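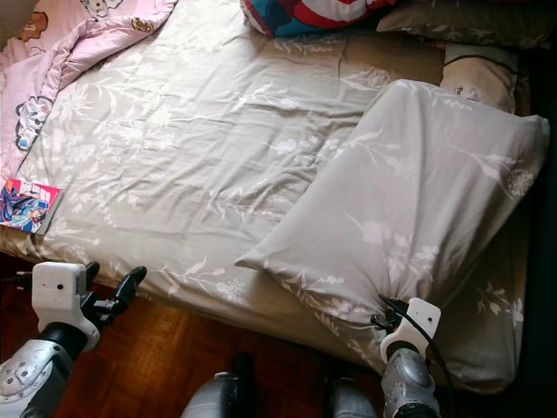
2 min read

About us

Surkimport supplies bed linen to guest houses, small hotels and private households. The range covers fitted sheets, pillowcases and flat sheets, sold singly or as matched sets. Printed designs, such as the white leaf and daisy-like pattern on grey, are available as a fitted sheet with pillowcase to match.

The company was set up by Tuulikki Jääskeläinen, who still approves each new cloth. Samples are washed 50 times before a design is listed. Shrinkage is measured after the first wash and again after the last. A sheet that no longer reaches under the mattress corners is rejected.

Stock is held in two stores. Krasniqi holds plain linen and Drurach holds prints. Minimum trade order is 50 pieces; orders of 300 or more are packed by room on request. Household orders have no minimum.

Flundex is our size chart. It lists mattress depth against sheet depth and should be checked before ordering - most returns are fitted sheets bought one depth too shallow. Pillowcases are listed by pillow length.

Creasing after unpacking is normal and is not treated as a fault. Wash before first use.

Page last revised 09/07/2020. The size chart is reviewed every February.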